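Section 4. First run, detergent and everyday settings

Read this section before the first proper wash. It was written for the shared laundry rooms at Pillavdale and applies to any front-loading machine of ordinary household size. Where it disagrees with the maker's booklet on electrical matters, follow the booklet. Where it disagrees with the back of a detergent packet, we would follow this.

4.1 Before the first load

1. Check that the transit bolts have been taken out of the back of the cabinet. Fitters say they have done this more often than they have done it.
2. Open the cold tap fully and look at the hose joint for a minute. A joint that weeps now will not cure itself.
3. Put a spirit level on top of the cabinet, front to back and then side to side. Turn the feet until the bubble settles, then tighten the lock nuts.
4. Press down on each corner in turn. If the cabinet rocks, go back to step 3.
5. Run the hottest cotton programme with the drum empty and a small spoonful of powder in the main drawer.

Note: The "anti-vibration" pads sold for this job are a poor substitute for levelling. We have tried the Hindix set under a machine that walked, and it walked on the pads.

4.2 Looking over the door and drum

1. Wipe the glass and the ring around it with a damp cloth.
2. Run a finger along the fold of the rubber seal. Coins, hair grips and grit collect at the bottom.
3. Turn the drum by hand through one full turn. It should move freely and without scraping.
4. Close the door firmly until the catch clicks. If you have to lean on it, something is trapped.

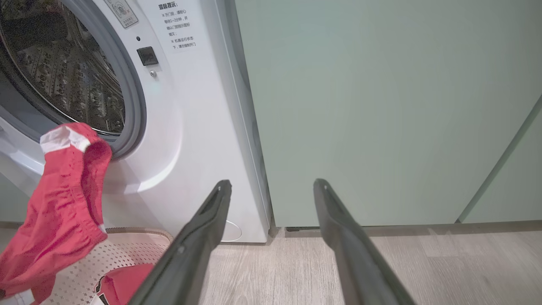 Fig. 4. Front-loading machine, door glass and perforated drum.

Caution: Do not force the door at the end of a programme. The lock can take a couple of minutes to let go, and a broken handle is not covered by anybody's guarantee that we have read.

4.3 How much detergent

Most packets recommend more than you need. The firms that print the dosing lines also sell the powder, and the lines on the scoop should be read with that in mind.

1. Find out whether your water is hard or soft. Your water supplier can tell you by postcode.
2. For soft water and ordinary dirt, start with half the packet dose.
3. For hard water, start with three quarters.
4. Look through the glass during the last rinse. If there is still a thick layer of suds, use less next time.
5. If clothes come out grey or smelling stale after several washes, use a little more.

Note: Capsules cannot be halved. This suits the people who sell them. For small loads, use powder or liquid.

Caution: Keep capsules shut away and out of the reach of children. Never cut one open.

4.4 Choosing a programme

The dial offers more programmes than most households will ever use. Two or three will do.

1. Use the cotton programme at 40 for towels and bedding in normal use.
2. Use the mixed or easy-care programme at 30 for everything else, apart from wool and silk.
3. Keep 60 for sickbed linen, cloth nappies and kitchen cloths.
4. Use the wool programme only for garments whose label allows machine washing. The word "delicate" on the dial is no promise.

"Eco" programmes run for a long time and do tend to use less electricity, so the claim holds up better than we expected. "Quick" programmes are another matter. They are meant for a small load of lightly worn clothes, and a full drum of muddy kit will come out wet and muddy.

4.5 Descalers, fresheners and other extras

The Ranjbar descaling tablet is advertised for use with every wash. At one wash a day that is a great many tablets, and we could find no difference between a machine that had them and one that did not. In hard water areas, a plain descaler used now and then is enough.

1. Empty the drum.
2. Put the descaler in as its packet directs.
3. Run a hot programme without detergent.
4. Run a rinse afterwards.

Caution: Never mix descaler with bleach. The fumes are dangerous.

Scent beads, including the Soltholm ones left in the cupboard by the last supplier, do not clean anything. They cover smells for a while. A drum that smells wants a hot wash and a door left ajar.

4.6 Monthly care

1. Pull out the detergent drawer and rinse it under the tap.
2. Dry the fold of the seal with an old cloth.
3. Put a shallow tray under the filter, open it slowly and clear out the fluff.
4. Screw the filter back hand-tight and check for drips on the next wash.

Caution: Let the machine cool and switch it off at the wall before opening the filter.

If the machine will not drain after step 4, see Section 6. Do not buy a new pump until you have checked the waste hose for kinks.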